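Workshop notebook, September
Stoston room, display tables + gift packing

Started 8:20, room already warm. Fan on low only, on high it blows the tissue off the shelf.

Stock first. Order from Motaung came in two cartons, the count on the slip is 110 stems mixed and that matches what I put in the bins. Pinks are a shade duller than last batch. Not bad, just dont mix old and new in one bouquet, it shows under the window. Creams are fine. Daisies fine but the wire is thinner, so they flop if you bend them more than once. Bend once and leave it.

Greens: leaves come folded flat. Steam them 35 seconds, no more. Went to 60 on two of them to see, edges curled and the color went a bit yellow at the tip. Both in the scrap tin, useable for small clusters maybe.

Glue. Rovasik sticks still stringing like crazy. Lower heat helps, then it won't grab the plastic stems. Went back to floral tape for anything that gets handled and kept glue for the bases. Somebody please write on the tape box which end is the new roll.

Small clusters, white and yellow. Three-blossom version looks mean. Five is too fat for the lid. Settled on whatever fits under the palm of my hand, I know thats not a spec. Will draw a circle on card and leave it in the top drawer, use that.

Boxes. Job no. 2337, for the Mosville shop. They want the flower loose beside the box at the counter, customer picks, then we tie it on. Fine by me, tying in advance crushed the petals every time. Ribbon goes on the long way. Tried the short way and the lid bows up in the middle. Keep hands clean for the white ones, they take every fingerprint and an eraser only gets about half of it off. Cotton gloves in the drawer by the sink, the small pair is missing a mate.

Tall bouquets: base weight is too light, knocked one over twice just reaching for the scissors. Put gravel in the foot, better. Need more gravel. Also need a lower vase for the counter, the till person has to see over it.

Lunch 12:15. Swept after, green bits everywhere, they get in the casters.

Afternoon mostly layout. Moved the tables a little off the wall so you can get round. Tape marks on the floor gone again, redo with the wide stuff.

To do
- gravel, wide tape
- card circle for clusters
- ask Motaung re thinner daisy wire, same price??
- dull pinks, separate bin w/ label
- second lot of white boxes, check lids before unpacking all of them

Layout for the Mosville counter, as it stands at the end of the day. Big bouquet goes to the right and the small one out toward the middle left, so there is bare table between them and the eye has somewhere to land. I like the pink and cream with the little daisies much better on the pale gray top than on the dark cloth we tried first. White box at a slant, not squared up, the faint circle on it catches more that way. Might still pull the small cluster in closer to the box. Leave it overnite and look again with fresh eyes.

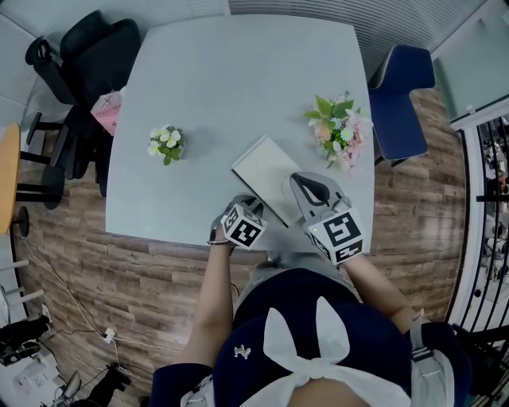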